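Home Network Tips Picked Up at the Nurnotix Open Day

Filed under: Workshop, Cables and Small Electrics

In February the Nurnotix workshop opened its doors for an afternoon, and one of the tables was given over to a robot arm working on network cabling. I went mainly for the robot and came home with two pages of notes on cables. Most of them apply to anyone who has a router on a shelf and a tangle behind it.

The demonstration used a small open rack set on a table, low enough that visitors could look into it from all sides. If you are thinking of putting your own gear in a rack, an open one is easier to live with than a closed cabinet. You can reach a port from the side, and dust is easier to see and wipe off.

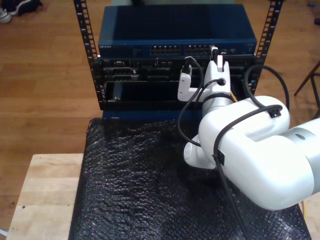 Work on a padded surface when you have equipment off its shelf. Bubble wrap does well under metal corners and saves the tabletop. Lay it flat and tape the edges to the table if it slides.

Clip any cable that has to follow something that moves. At home this means the lead behind a pull-out printer tray or a desk that goes up and down. Leave a loop at each bend, then move the thing through its full travel before you tighten the last clip. Two clips in the right places are enough for most leads.

Don't pull a network cable out by the cord. Hold the plug, press the latch down fully, and draw it straight back. In a crowded row of ports, a flat plastic spudger will press a latch your thumb can't get to. Avoid screwdrivers near live equipment.

Use one color for one job. I now have yellow for the line to the office and black for everything else – a cheap change that has already saved me some crawling about. Buy short leads for short runs. I measured mine when I got home and found a 171 cm lead joining two boxes 27 cm apart.
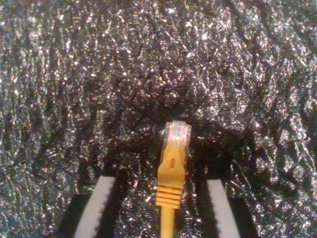

Look at the plug before you push it in. On a clear plug you can check that the wires reach the front and that the contacts are even. Turn it under a lamp, as clear plastic catches the light and hides a lot from one angle. If the latch has snapped off, replace the lead. Tape will not hold it.

A molded boot protects the point where the cord meets the plug, which is where most of my old leads have failed. Boots do take up room, so in a tight row check that you can still work the latch with the neighbors plugged in.

Line the plug up before you push. A plug that goes in at an angle will stop partway and feel seated. Wait for the click, then give a very light tug.

Label both ends. The Podetti wrap labels sold at the door were 80 to a sheet, and I have used nearly 27 of them. Write the port at the far end on each one, and keep a written list inside the cupboard door.

The handout on cable care, by Ciobanu, was free to take. Mine is pinned over the bench next to the fuse chart.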